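Section 4. Setting Up Your Sock and Small Laundry Basket

Thank you for choosing a Flarance woven basket. By now you should have it out of the carton and wiped down as described in Section 3, so let's get it ready for everyday use. Set aside about 20 minutes the first time, and do have a load of clean laundry nearby, as it's much easier to settle on a system with real socks in front of you than it is to plan one in your head.

4.1 Choosing a spot

1. Pick a flat, steady surface at a height where you can look down into the basket without stooping. A table is lovely for sorting, and a low shelf or dresser top will do nicely for storage afterward.

2. Turn the basket so that a handle slot faces you. You'll be glad of it when you want to pull the basket closer with a couple of fingers.

3. Leave a hand's width of clear surface on each side, so you have somewhere to lay a sock down while you hunt for its partner.

Note: If the basket arrived a little out of square, stuff it with a folded bath towel and leave it overnight. The weave relaxes on its own – please don't bend it back over your knee, tempting as that is.

4.2 Filling the basket for the first time

4. Decide which half will hold the unsorted pieces. We suggest the left if you're right-handed, but do whatever feels natural, and then try to stick with it.

5. Place your loose socks and small cloths in that half in a low pile. Leave the other half of the basket bare for now.

6. Spread the pile gently so that the dark socks aren't hiding under the lighter ones. Black and navy are the usual troublemakers, and they're best told apart near a window.
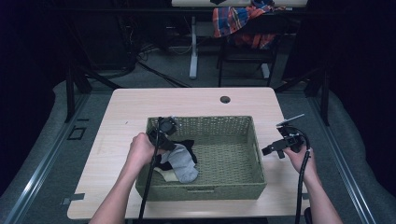 7. Lift out one sock at a time and look for its mate. When you have both, lay them heel to heel, fold them once across the middle, and set the pair down in the bare half.

8. Carry on until only single socks and cloths remain. Fold the cloths in quarters and stand them along the back wall, where they take up very little room.

9. Keep the singles together in one corner. Many of them find their partners after the next wash, so give them a load or two before you turn them into dust rags.

Caution: Never put damp laundry in the basket, even for an afternoon. Moisture trapped against the woven bottom can leave a mark on the surface underneath and a musty smell that is very hard to get out.

Caution: Don't lift a full basket by one handle slot. Use both hands, one at each end, and keep the load below the rim.

4.3 Adding a divider (optional)

If you like a firmer line between the two halves, the Tinix divider (part 549, sold separately) slides in crosswise and needs no tools. Push it down slowly until it touches the bottom, and check that it hasn't snagged a strand on the way. A piece of stiff cardboard cut to size works too, and we won't be offended.

For shaking out lint and caring for the weave, please go on to Section 5.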